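Pludodance stellt Planungspaket für die Anschaffung von Tischroboterarmen vor

Simulation vor der Bestellung soll Fehlkäufe bei kleinen Betrieben und Ausbildungsstätten verringern

Girkside, im Mai. Der Planungsdienstleister Pludodance bietet ab sofort ein Paket an, mit dem Betriebe, Werkstätten und Ausbildungsstätten den Kauf kleiner Roboterarme vorbereiten können. Das Angebot trägt den Namen Cotcombe und umfasst eine Bedarfsaufnahme, eine simulierte Arbeitszelle, einen Kostenplan über die vorgesehene Nutzungsdauer und eine Vorlage für die Ausschreibung. Hardware verkauft Pludodance nicht. 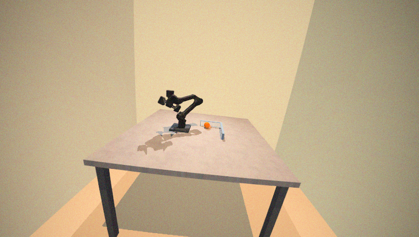

Lesezeit: 6 Minuten

Cotcombe richtet sich an Käufer, die zum ersten Mal einen Roboterarm beschaffen oder nach einem einzelnen Gerät mehrere gleiche Plätze einrichten wollen. In beiden Fällen liegt der Kaufpreis des Arms meist früh auf dem Tisch. Die übrigen Posten kommen später: Greifer, Tisch, Befestigung, Steuerrechner, Schutzmaßnahmen, Schulung, Ersatzteile und die Arbeitszeit der eigenen Leute bei der Inbetriebnahme.

„Wir bekommen oft Angebote zur Durchsicht, in denen der Arm auf den Euro genau kalkuliert ist und der Tisch gar nicht vorkommt“, sagt Higinio Ibarra, Leiter der Beschaffungsberatung bei Pludodance. „Dann wird nachbestellt, und zwar einzeln, von verschiedenen Stellen und aus verschiedenen Töpfen. Am Ende weiß die Buchhaltung nicht mehr, was der Platz gekostet hat.“

Vier Abschnitte bis zur Ausschreibung

Die Bedarfsaufnahme beginnt mit einem Fragebogen, den der Auftraggeber selbst ausfüllt. Abgefragt werden die Werkstücke mit Maßen und Gewicht, die gewünschten Bewegungen, die verfügbare Stellfläche, die Anschlüsse im Raum und die Personen, die den Platz später bedienen sollen. Ein Gespräch vor Ort oder per Video schließt sich an. Wer noch kein Werkstück festgelegt hat, kann mit einer Standardaufgabe beginnen.

Im zweiten Abschnitt baut Pludodance die Zelle in der Simulation auf. Der Arm steht dort auf einem Tisch in einem schlichten Raum, dazu kommen nur die Gegenstände, die für die Aufgabe gebraucht werden. In der Einstiegsaufgabe sind das ein kleiner orangefarbener Ball und ein niedriger, winkelförmiger Rahmen auf der Tischplatte. Standort der Grundplatte, Tischgröße und Lage der Gegenstände lassen sich ändern, ohne dass jemand ein Loch bohren muss.

Der Auftraggeber erhält die Ansichten der Zelle zusammen mit einem Protokoll der geprüften Positionen. Darin steht, welche Punkte auf der Tischfläche der gewählte Arm erreicht, welche er nur mit ungünstiger Gelenkstellung erreicht und welche außerhalb liegen. Geprüft werden je Variante 100 Zielpositionen. Bei Bedarf wird die Zelle mit einem zweiten Armtyp wiederholt, damit zwei Angebote unter gleichen Bedingungen verglichen werden können.

Der dritte Abschnitt ist der Kostenplan. Er trennt einmalige und laufende Ausgaben und weist jede Position einer Kostenstelle zu. Zu den einmaligen Ausgaben zählen Arm, Greifer, Unterbau, Steuerrechner, Lieferung, Montage, Risikobeurteilung und Erstschulung. Unter den laufenden Ausgaben stehen Wartung, Verschleißteile, Softwarelizenzen, Strom, Nachschulung und eine Rücklage für Reparaturen. Auch die interne Arbeitszeit wird eingetragen, auf Wunsch in Stunden statt in Euro.

Der vierte Abschnitt ist die Ausschreibungsvorlage. Sie beschreibt Reichweite, Traglast, Wiederholgenauigkeit, Schnittstellen und Lieferumfang herstellerneutral. Jede Anforderung ist als Muss oder als Kann gekennzeichnet. Für die Muss-Anforderungen enthält die Vorlage eine Spalte, in der die Bieter den Nachweis benennen.

Stellfläche wird früh geprüft

Nach Angaben von Pludodance entfallen viele der Rückfragen in der Planungsphase auf den Tisch. Die Grundplatte des Arms belegt einen Teil der Fläche, und der Arm braucht auch hinter und neben dem eigentlichen Arbeitsbereich Platz für seine Gelenke. Cotcombe legt deshalb jede Zelle zusätzlich in der Draufsicht vor. In dieser Ansicht trägt der Auftraggeber ein, wo Bedienpersonen stehen, wo Material zugeführt wird und welche Flächen frei bleiben müssen.
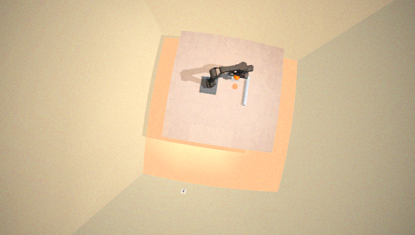

Draufsicht der simulierten Zelle mit Roboterarm auf quadratischer Arbeitsfläche. Darstellung: Pludodance

„Auf dem Grundriss sehen auch die Leute etwas, die mit Datenblättern nichts anfangen können“, sagt Ibarra. „Der Meister aus der Werkstatt zeigt auf eine Ecke und sagt, da steht bei uns der Schrank. Solche Hinweise wollen wir vor der Bestellung haben.“

Die Simulation ersetzt nach Darstellung des Unternehmens weder die Risikobeurteilung am aufgebauten Platz noch einen Test mit echten Werkstücken. Reibung, Kabelführung, Toleranzen der Werkstücke und Lichtverhältnisse lassen sich nur begrenzt nachbilden. Für Greifaufgaben mit weichen oder verformbaren Teilen empfiehlt Pludodance in jedem Fall ein Leihgerät. Der Kostenplan enthält dafür eine eigene Zeile.

Erprobung bei Quezada

Vor dem Marktstart wurde das Paket beim Ausbildungsbetrieb Quezada eingesetzt, der mehrere Lernplätze mit kleinen Roboterarmen ausstatten will. Die Planung dauerte 73 Tage vom ersten Fragebogen bis zur fertigen Ausschreibung. Der ursprüngliche Entwurf sah für alle Plätze schmale Wandtische vor. Nach der Prüfung der Reichweiten entschied sich der Betrieb für frei stehende Tische mit größerer Platte und für eine geringere Zahl von Plätzen im ersten Jahr.

Im Kostenplan von Quezada kamen gegenüber der ersten Schätzung je Lernplatz 812 Euro für Unterbau und Befestigung hinzu. Gestrichen wurde ein zweiter Greifersatz, der für die vorgesehenen Übungen nicht gebraucht wird. Die Beschaffung läuft in zwei Losen. Das zweite Los wird erst abgerufen, wenn der erste Platz abgenommen ist und die Ausbilder geschult sind.

Preise und Umfang

Das Grundpaket mit einer Zelle und einem Armtyp kostet nearly 2000 Euro zuzüglich Umsatzsteuer. 

Enthalten sind die Bedarfsaufnahme, die Zellenansichten mit Protokoll, der Kostenplan und die Ausschreibungsvorlage. Weitere Armtypen, größere Zellen mit mehreren Armen und Termine vor Ort werden nach Aufwand berechnet. Ausbildungsstätten erhalten das Grundpaket zu einem ermäßigten Preis, der auf Anfrage mitgeteilt wird.

Der Kostenplan wird als Tabelle geliefert und kann vom Auftraggeber weitergeführt werden. Alle Formeln sind offen. Die Ansichten der Zelle dürfen in internen Anträgen und in den Vergabeunterlagen verwendet werden. Die Simulationsdateien verbleiben beim Auftraggeber, auch wenn er nach der Planung keinen Roboterarm anschafft.

Für die Bedarfsaufnahme sollten Auftraggeber folgende Unterlagen bereithalten:

Raumplan mit Maßen und Lage der Anschlüsse
Muster oder Zeichnungen der Werkstücke
Angaben zu vorhandenen Tischen und Gestellen
Haushaltsrahmen und Frist für den Mittelabruf
Ansprechperson für Arbeitssicherheit

Anträge auf Fördermittel stellt Pludodance nicht. Der Kostenplan kann aber so gegliedert werden, wie es der jeweilige Fördergeber verlangt, sofern das Formular bei Projektbeginn vorliegt. Spätere Umgliederungen sind möglich und werden gesondert berechnet.

Eine Erweiterung des Pakets um mobile Unterbauten ist in Vorbereitung. Sie soll Betrieben helfen, die einen Arm abwechselnd an mehreren Plätzen einsetzen wollen. Einen Termin nennt das Unternehmen noch nicht.

Über Pludodance

Pludodance mit Sitz in Girkside berät kleine und mittlere Betriebe sowie Bildungseinrichtungen bei der Planung und Beschaffung von Automatisierungstechnik. Das Unternehmen arbeitet unabhängig von Herstellern und nimmt keine Vermittlungsprovisionen an.

Pressekontakt

Pludodance, Beschaffungsberatung
Higinio Ibarra
Girkside

Abdruck frei, Belegexemplar erbeten. Die Darstellungen der simulierten Zelle können bei redaktioneller Verwendung mit Quellenangabe kostenfrei genutzt werden.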